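About Us: Plorholm Robotics Workshop

Hi, and welcome! I run the open days at Plorholm, so if you've booked a visit, mine is probably the first voice you'll hear.
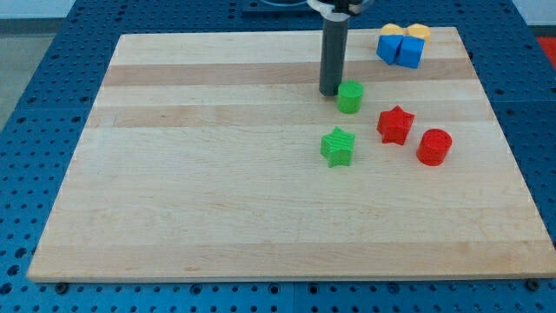

Do I need to know anything about robots before I come?

Most of our visitors have never stood near one, and we plan the day for them. Bring your questions and some comfortable shoes.

We started out in a rented unit in Brumgate with 2 arms and a very slow coffee machine. These days we have 17 people on staff and a proper demo floor, and we teach, we build, and (my favorite part) we let people in to look. Our first open day was in November, it rained all day long, and almost 200 people still came through the door! I lost my voice by lunch.

The demo I like best is the sorting table. It's a maple board bolted down in my affections if nowhere else, with little colored blocks on it, stars and cylinders among them, and an arm that works from above. The green and red ones get picked on the most, I think. Kids shout out which block should go next, and grown-ups do too once they've been there a while. We print a lot of small parts ourselves, so ask at the desk if you'd like to see how that works.

Over in the next bay is Taline, our teaching program for schools. A class spends the morning writing short routines and the afternoon running them on the arms, with one of us standing by the stop button. The Abou Zeid workshop in Brumgate makes our benches, and they join us on open days with a table of their own, so do go and say hello.

Our next open day is April 17, 2018. We can take 50 visitors at a time on the demo floor, so please book a slot, and come a little early if you need help with the stairs. Parking is behind the building. Coffee is free and the machine is new!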